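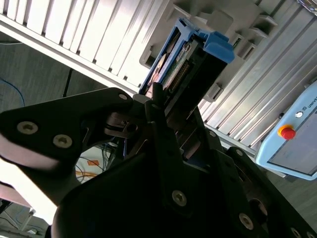

# Build a Roof Report in Prolero From Field Photos

Use these steps to turn a set of ground and drone photos into a report you can send to an adjuster or a homeowner. You need an Inspector seat or higher. The photos should already be on your phone, tablet, or computer.

## 1. Create the property

1. Open **Properties** and tap **New**.
2. Enter the street address. Prolero fills in the parcel outline if it has one. If the outline is wrong, drag the corners until it matches the lot.
3. Pick a report template. Most crews use Standard Roof.

## 2. Upload the photos

Drop the files into the **Intake** tab. One upload can hold up to 200 photos. Split bigger jobs into two uploads under the same property, and Prolero will merge them.

Leave the original file names alone. Location data is read from the file itself, and some photo editors strip it out when they save.

## 3. Sort by slope

Photos with location data go into slope folders on their own. Anything left over lands in **Unplaced**. Drag each of those to the right folder, or mark it **General** if it shows gutters, siding, or the yard.

On our last test job, 173 photos went in and 7 ended up in Unplaced. All of them were close-ups taken from a ladder.
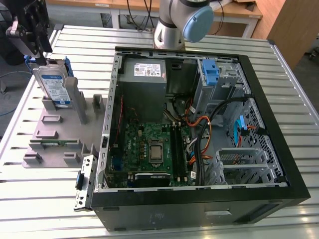

*Open desktop tower on the workbench, side panel off.*

## 4. Mark damage

Open a photo and choose **Mark**. Draw a box around the damage, then pick a type from the list. Add a note only if the type doesn't cover it. Each slope needs at least four marked or cleared photos before the report will build.

## 5. Check measurements

Go to **Measure** and compare one eave length with your tape reading. If they differ, tap **Rescale** and type in the tape number. The other lengths update to match.

## 6. Export

Select **Build report**, then PDF or share link. Links can be turned off later under **Sharing**.

If the build stops partway, look for a slope folder with a red dot and finish that one first.

*Written by Rekha Chacko. Last updated 17 March 2026.*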